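Fuvcombe Makers Board > School & Club Projects > Fruit sorting project, week 3
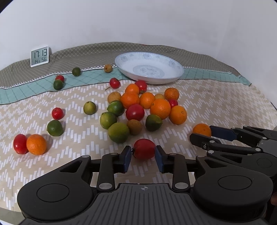

Red one in the blue pads, second gripper over by the orange. Plate's still empty.

pritamness_kid
Posted Nov 4, 2025
Okay so our club finally picked a project and it's fruit! We hold the grippers by hand, do the pick ourselves, and the recordings are what the arm is supposed to learn from. The goal is for it to put whatever you ask for on the plate by the January open house. We want 100 good picks per kind of fruit. So far we have 41 for the red ones and way fewer for the limes (I keep squeezing too early). Anybody done this with a patterned tablecloth? Our mentor loves it, I'm worried.

gearsoup
Lose the cloth. We did blocks at Kiani last year, and on the busy mat we couldn't get the thing to behave at all. Plain gray poster board, done.

limewire_harness
Disagree with gearsoup. If you only train on gray poster board you get an arm that only works on gray poster board. Our open house table had a checkered cover and we were toast. Keep the zigzags, then swap in something different every 30 picks or so.

gearsoup
Sure, if you have the hours. They have until January!

pritamness_kid
We do two afternoons a week, so hours are kind of the problem. I could do half and half?

Prolia_pete
Half and half sounds fine to me. I'd worry more about those little brownish-yellow ones. Blue pads pinching a round thing that small, on a tabletop, with oranges in the way... my team would've dropped every other one. Start with the fruit that's off by itself, like that orange on the right, and do the middle of the pile last.

limewire_harness
Okay but the pile is where it gets interesting. If you leave it for last you run out of time and never do it. Ask me how I know.

pritamness_kid
Ha, fair. We did the easy ones first last week and then it was time to pack up. Tomorrow I'm going straight for the limes in front, and I'll try gearsoup's poster board for one session so we can compare. Will post the numbers, even if they're embarrassing.

gearsoup
Post the drops too please, those are the ones I want to see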